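Learning to carve spoons, second winter

January 10, 2019
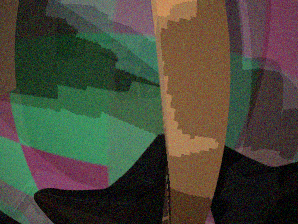
I started again after the holidays. I had put the knives away in August when the garden took over, and it took me two evenings to get my hands used to them again.

The wood is birch this year. Edeltraud Wyss had a tree come down behind her shed and let me take what I could carry. I split it, sealed the ends with old paint and kept it in the garage. Green birch cuts easily. Dry birch is a different story, and I have a blister on my thumb from finding that out.

So far I have finished three spoons. One is too thick in the neck, but it stirs soup fine. The second cracked in the bowl while it was drying. I had left it on the shelf over the radiator, which was dumb. The third one I like, and I've been eating oatmeal with it for a week.

Bhavana asked what oil I use. Plain linseed, wiped on and left for a few days, then a second coat. The kitchen smells of it for a while.

Next I want to try a ladle. I need a deeper hook knife for that, and the one I ordered hasn't come yet.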